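Folding cloths with hand-held grippers: how many examples before training, and how to keep them usable?

Posted in Learning from Demonstration, 2018-02-07
3 replies

Rovov
We are a small group and we want to teach a two-arm system to fold and hand over soft things, mostly cleaning cloths. We record with hand-held grippers, a person in front and a person opposite, so no robot is needed during recording. Until now we have 100 recordings. The first training gave a poor result: the arm goes to the cloth, closes too early and takes only air. My colleague says we simply need more, maybe 2,000. I am not sure this is the true problem. We also plan to move to a bigger room in April and I am afraid that all the old recordings will lose their value. Should we wait with the recording until the move?

Okari
More data. Always more data. With 100 you can't say anything. Also check your learning rate.

Győri
I did similar work with towels last year, so I will try to answer in order. Excuse my English please, it is my third language.

First, I would not go directly to 2,000. When we had a closing problem like yours, we sat down and watched the recordings one after another, and 44 of them had the same fault. The operator closed the fingers, opened them again, and closed a second time a little lower. For a person this is nothing. For the model it is a lesson that closing on air is a normal step. We removed these recordings, trained again, and the early closing became much more rare. It did not disappear.

Second, check the time offset between the finger width and the camera picture. Ours was wrong by 3 frames after an update and we lost a week with it. Do one slow open and close in front of the lens at the start of each session, then you can compare later.

Third, the cloth itself. A cloth which lies flat and a cloth which is bunched up are two different tasks for the model, even if you call them by one name. We now write the start state in the file name. It is boring work but you will thank yourself.

About the room: please do not wait.
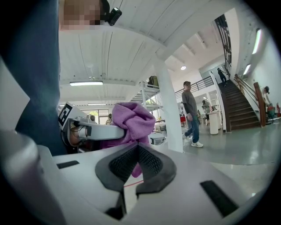

A model which saw only one table and one wall learns the table and the wall also. Keep the recordings from the small room, and when you are in the big one, record the same tasks again with people walking behind and with the lamps on and off. In the end mix both sets. The only thing I would do again from zero is the calibration of the markers - if you change the mount even a little, the old values are not good anymore.

Dukirus
Agree with the answer over mine, mostly. I would only add that you should change operators. Our first set was made by one person, left-handed, and the policy came to every cloth from the left side. Two or three people are enough in the beginning. And let them rest, after an hour the movements become lazy and you can see it in the data.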